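Print | E-mail
Reading time: 2 minutes

Setting Up a Climon Wallet

Complete this section before transferring any coins. A new wallet has no balance and no recovery record until step 4 is finished.

1. Install the Climon desktop program and select New Wallet.
2. Choose a password. It locks the program on this computer only.
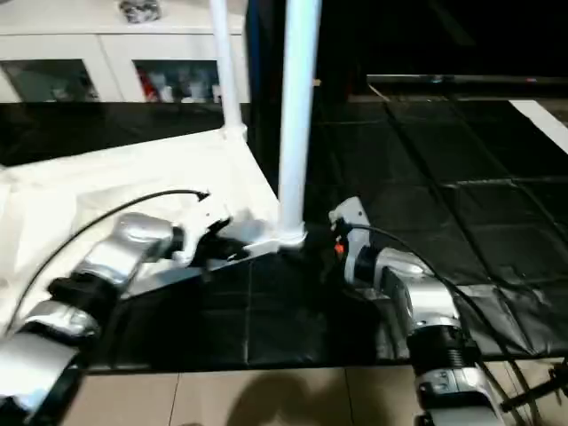

Wallets and Storage

3. Write the 12 recovery words on paper, in the order shown.
4. Enter the words again when prompted, then select Confirm.

CAUTION: Do not save the recovery words in e-mail or cloud storage. Climon cannot restore a lost phrase.

5. Open Network and select Esten. The default port is 1382. Change it only if another program already uses that port.
6. Allow the block headers to load. They arrive in batches of 1000, and the status bar turns green when the last batch is complete.
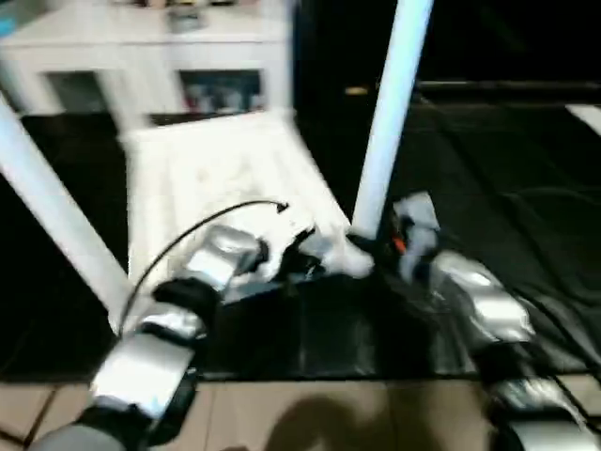 7. Select Receive and copy the address. Send a small test payment first – 100 units is sufficient – and wait until it is marked Settled.
8. Under Limits, enter a daily spending limit. The factory setting is 3000 units.

NOTE: Holders of a Clisurance policy must register the receiving address separately. Wallets created before July use the older address type and should be upgraded first.

Section revised 08/04/2020 by Khoa Sầm

Print | E-mail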